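Section 7: Comparing two grippers in the simulator before you fit either

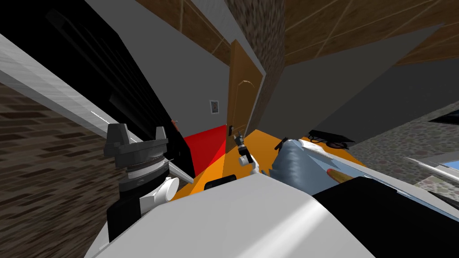
Run this comparison before anyone unpacks hardware. It takes less time than a gripper change, and it will show you most of the faults that come from a bad model or a bad mount setting. It will not tell you which gripper is better, whatever the Riltgate sales sheet claims for its simulated scores. The wrist view is the one to work from. With the arm tilted steeply, both dark fingers should still stand clear of the ribbed wrist section, and the orange tabletop should be visible beyond them. Brick, stone and wood surfaces in the room are there to give the camera something to cope with, and the bricks will smear when the wrist moves quickly. Leave the blur switched on. A test that only passes with sharp pictures is of little use.

Before you start

You need the Plesia controller, both gripper models and the Jurero room file. Check that both models were exported at the same scale. Ours were not, and Zoia Romaniuk lost a morning to it.

Steps

1. Load the room file and wait for the arm to reach its home position.

2. Attach the first gripper. Open and close it twice with the arm still. If the fingers jump or pass through each other, stop and reload the model.

3. Set arm speed to 15 per cent. The default is higher and should be ignored for now.

4. Run the reach routine 24 times without changing any settings. Do not discard failed runs, including the ones you think were bad luck.

5. Save the log under the gripper's own name. The controller will offer "result" every time and will overwrite the old file without asking.

6. Fit the second gripper and repeat steps 2 to 5.

7. Turn the room lighting down by half and run both grippers again.

Note: The "grip confidence" figure is worked out from finger position alone. It can read high when the fingers have closed on nothing. Go by the replay.

Note: Haf Trevor prefers to compare the slowest runs first – a sensible habit, as the averages hide a great deal.

Caution: Do not copy simulated force limits to the real arm. Contact in the simulator is softer than it ought to be, and the Arnardóttir patch released in October improved this only for flat surfaces. Start from the limits printed on the gripper body.

Caution: Error 149 means the wrist camera and the arm have lost step with each other. Any run logged after it is worthless. Restart the controller and go back to step 4.

If the two grippers come out level, treat that as no result and move to the bench test in the next section.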